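Reading a Landscape Maintenance Contract
Notes for unit 2, Grounds and Gardens Certificate
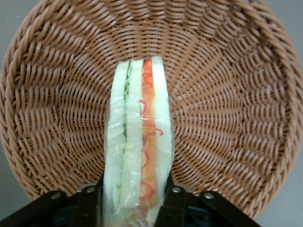

Golshifteh Daneshvar

Revised 2019-04-24. Bring these to the workshop along with the Hinholm contract. If you haven't read the contract, read it first and come back.

Where we left off

Last unit was soil tests and why I don't believe most of the ones done out of a truck. This unit is paper. More money is lost on bad contracts than on bad plants, or so I was taught. I have never seen a study that backs that up, so treat it as a trade saying.

A maintenance contract is supposed to tell two parties what work gets done, how often, and what it costs. Read the Hinholm one again and try to find those three things. The cost is on page one in bold. The rest is spread over several clauses and a schedule, and the schedule says "as needed" in most of its rows.

"As needed"

Who decides the need? If the contract doesn't say, then the crew lead decides, on a hot afternoon, with two more stops on the route. I don't blame the crew lead. I would make the same call.

Better wording ties the work to something you can check from the sidewalk. Grass height is the usual one. "Mow when turf reaches four inches, cut to three" can be checked with a ruler. "Mow weekly in season" can also be checked, but it pays for cuts in a dry spell when the lawn should be left alone. Contractors like weekly because it fills the route sheet. Clients like it because it sounds like service. The grass has no use for it in a drought.

"Full service"

The phrase has no fixed meaning. In the contracts I have collected, it has included leaf removal and left it out, included mulch and charged extra for it, and in one case covered everything except the back yard. When you see it, cross it out and ask for the list.

Programs and treatments

Most contracts now come with a feeding and weed program, usually named. Hinholm's is called Genance. The brochure says it "supports turf health through the whole season." Ask what is in the bag. You want the three numbers on the label, the rate per square foot, and the dates. If the company won't give you those, you are buying a name.

The sales sheet for Genance shows one lawn in spring and the same lawn in fall. A cool-season lawn that gets rain in September will green up with no program at all. There was no untreated strip beside it, and without one the pictures prove nothing. I asked the company for a side-by-side and was sent a second brochure.

I am not saying fertilizer doesn't work. Nitrogen greens grass, and everybody in this room has seen it happen. The question is whether five visits do more than two, and the seller of five visits is the wrong person to ask.

Mulch

Watch for "refresh mulch annually" with no depth given. Two inches to three inches total is plenty for most beds. If a crew adds two inches every spring and takes nothing away, in a few years you have buried the root flare of every tree on the property. You also get the cone shape up the trunk, which people now ask for by pointing at the neighbor's.

Write the depth as a total: "Top up to three inches, measured from soil, kept off the trunk." Then the crew may have to add very little, and the price should drop to match. See whether it does.

Worked problem: the Bogale property

Bogale is a small office site with a front lawn, two long beds and a row of young maples. The manager had two bids on the desk.

Bid A (Hinholm) is a flat $300 a month, twelve months, "full service." Bid B (Gratgate) is $168 a month for mowing and edging, with everything else priced by the visit at $100.

The manager took Bid A as the simpler one. Work it out before you agree. Bid A comes to $3,600 for the year. Bid B comes to $2,016 before any extra visits, so the gap is $1,584. That buys fifteen extra visits from Gratgate with a little left over. Does this site need fifteen? I get to seven, and I was being generous with leaf cleanup.

Two cautions before anyone gets excited about Gratgate. Their bid doesn't say how long a visit is or how many people come. A visit could be one person and a blower for forty minutes. It also has no cap on visits and no rule about who approves them, so a busy October could eat the savings. As written, I wouldn't sign either one.

Zdzisław Kalinowski, who teaches the estimating unit, disagrees with me here. His view is that flat pricing keeps the client from skipping work the site needs, such as structural pruning on those maples. That is a fair point, and I would accept it if pruning were named anywhere in Bid A. Look for it. The closest I found was "shrub care."

Renewal and exit

Check the last page. Automatic renewal is common, and so is a notice window that closes in winter when no one is thinking about lawns. Thirty days' notice by either side, at any time, is a reasonable thing to ask for. A company that does good work doesn't lose much by agreeing to it.

Also check who replaces dead plants. A warranty that is void "if not properly watered" is close to no warranty unless the contract says how much water and who keeps the record.

For the workshop

Mark every phrase in the Hinholm contract that could not be checked by a stranger standing on the property. Rewrite four of them. Keep your sentences short.

Then write one paragraph on what Bid B would have to say before you would recommend it to Bogale. "It's cheaper" will be handed back.

Reading for next time: the irrigation packet, first half. Skip the section on smart controllers, we'll take that apart together.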